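5. Recording examples in the simulated lab

This section explains how to record examples for the Posar learning module when you use the simulated laboratory. Recording on the real cell is explained in section 6. Please read section 4 first, so that your operator profile and your input device are already set up.

5.1 Before you start

You need the following:

- a workstation with the Gorent simulator installed and licensed
- a hand controller, paired as in section 4.2
- 30 GB of free disk space on the recording drive
- the task file you received from your project lead

Note: The task file decides which objects can be moved. If an object does not react to the gripper, it is usually locked in the task file. Do not try to unlock it during a session.

5.2 Opening a session

1. Start the simulator and choose Record from the left menu.

2. Load the task file. The first loading takes longer than the later ones, so please wait until the progress bar has closed.

3. In the field Operator, choose your own name. Episodes saved under a wrong name can not be moved later by the operator, only by an administrator.

4. In the field Active arm, choose Center. The other arms stay in their parking position and do not receive your commands.

5. Set the control rate to 30 Hz. Other values are accepted by the program, but the training script of Bednarek will reject these episodes.

6. Press Reset scene. The simulator places the small objects again with a little random change in position and angle. The large instruments always stay where they are.

Caution: Do not press Reset scene while an episode is recording. The file will contain a jump, and it must be deleted.

5.3 Recording one episode

1. Move the arm to the start position with the Home button.

2. Press and hold the trigger for one second. A short tone tells you that recording has begun.

3. Bring the gripper over the object that is named in the task line. Come from above, and slow down for the last part of the way.

4. Close the gripper slowly. When the contact value in the status bar becomes stable, stop closing. More force does not help, and in the simulation it can push the object out of the fingers.

5. Lift the object and carry it to the target. Keep it at a small height over the table.

6. Stop above the target before you lower the object. Check the angle of the wrist now -- it is much more difficult to correct after contact.

7. Lower the object, open the gripper, and go straight up.

8. Press the trigger again to finish. The episode is saved as Unchecked.

Note: A small hesitation is allowed, and even useful for the training. A full stop of more than 4 seconds is not. If you need to think, finish the episode and mark it as Discard.

5.4 What the workspace should look like during the carry
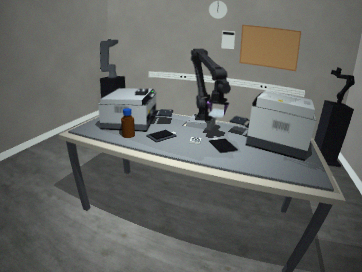

Section 5 · 4 min read

The center arm has its wrist turned down and holds the small white object close to the table, with the dark gray fixture under the gripper. Compare your own view with this one at step 6. If your gripper is leaning strongly to one side, go back up and correct it.

The brown bottle and the two white instruments are not part of this task. Please keep the arm clear of them. A touch is written to the log as a collision, and the episode gets a yellow mark in the list.

5.5 Checking and sending

1. Open the list Unchecked and play each episode at double speed.

2. Mark it Good, Failed or Discard. Failed means that the motion was clean but the object did not arrive in its place. We keep these episodes in a separate folder, so do not delete them.

3. When you have 40 episodes marked as Good, press Send batch. Smaller batches are possible, but they wait in the queue until the night.

4. Write down the batch number in your session sheet.

The Imura task set needs some 4,000 good episodes in total, shared between all operators. The counter on the start page is updated every Wednesday, so your last batches may be missing from it for a few days.

5.6 Common problems

The arm shakes when it is near the table. Lower the sensitivity of the hand controller by one step and calibrate it again.

The object goes through the fingers. The physics step is too large. Open Settings, then Physics, and choose Fine.

The batch is refused. Check the control rate first, then the version of the task file. Files older than April are no longer accepted.

For questions on the task files, write to Zamfira Jitaru. For accounts and wrong operator names, write to Ilaria Gentile.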